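Course Handout 3: Work Surfaces and Small Parts

Reading before class: the Ketden bench guide, sections on clearing and lighting. Bring your own notes from Handout 2.

1. The surface

A work surface should be one plain color from edge to edge. Patterned covers hide small parts, and a glossy cover throws reflections that look like parts. Pull the sheet flat before taping it down. Creases catch screws and make blocks rock when they are set down.

Color changes with viewpoint and light. A sheet that looks brown from the side of the room may look gray from close up, so write down the cover by its stock name and leave the color out of your notes.

2. Shadows

Soft, wide light gives shadows with blurred edges. Two lamps often give two overlapping bands. These are easier to work with than one hard shadow – a hard edge can be mistaken for the edge of an object.

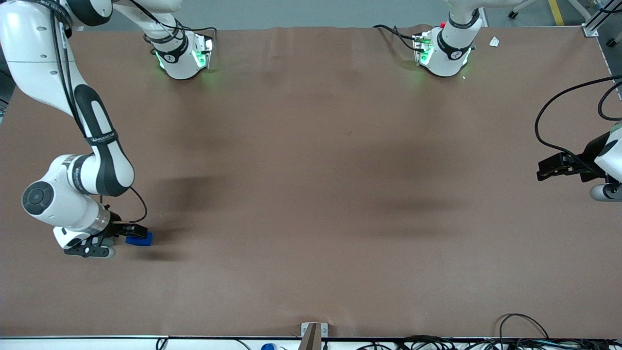
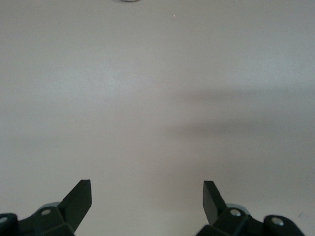
Surfaces and soft shadows

Vol. 5, p. 724

3. Small items

Anything smaller than a fingernail goes in the lidded tray when it is not in use. Paper scraps, crumbs and stray washers count as small items. Check the far edge of the table as well as the middle, and look again from low down.

Blocks are handled one at a time. A strong color such as royal blue shows up well on a plain cover. Pale blocks need a darker sheet.

4. Cables

Cables stay along the table edge and off the area where parts are set down. Leave enough slack at each joint.

5. For next time

Clear and cover one table using the Patwary checklist. Draw the surface from above and mark every shadow on it. Hand in the drawing with your cable plan – one page for both.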